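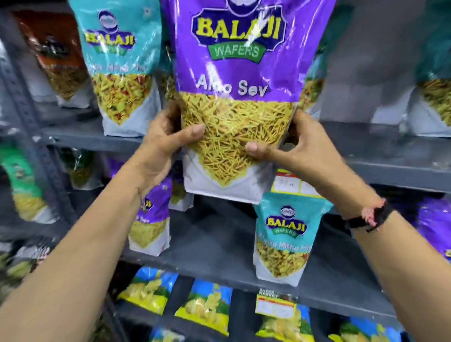

Tzu-hsuan Ng asked me how I keep snack pouches standing on the shelf, when in her shop they all fall forward before noon. I promised her to write it down, so this page is my answer.

How to face a shelf of stand-up snack pouches

1. Take the pouches off the shelf one by one. Hold each bag by its two sides, low down. If you pinch the top, the seal gets creased and the bag looks old.

2. Open the bottom fold with your fingers. A stand-up pouch stands only when this fold is fully open. Then tap it softly on your palm, so the sev settles down. Do not shake it, thin sev breaks very easily.

3. Wipe the shelf with a dry cloth. Small crumbs and oil make the bags slide.

4. Put one bag in the center first, with the name to the front, and build to both sides from it.
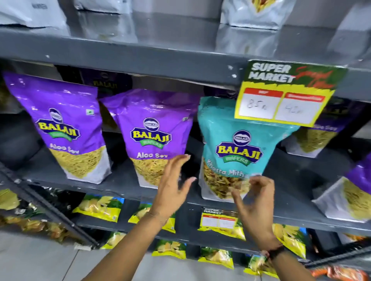 5. Keep one flavor together. Aloo Sev should be next to Aloo Sev, and Khatta Mitha starts where the purple bags finish. When a customer puts a bag back in the wrong place, move it the same hour.

6. Check the price card last. It must hang above the product it belongs to, and both prices, the MRP and the discounted one, must be easy to read. I write them with a thick black marker.

For a leaning bag, open the fold again and push the base flat with your thumb. 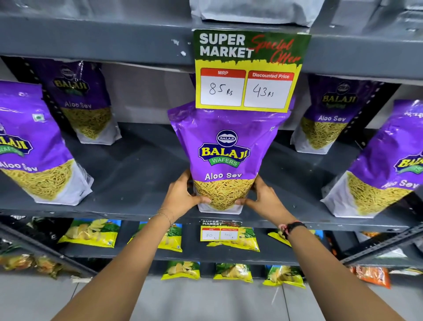
Hok-lam Tsao wrote to me that he does the price card first, before touching any bag, and then he never mixes the rows. I tried it in February and it is also a good way, especially if two people work on the same shelf. You can choose. Only the wiping must always come before the bags go back.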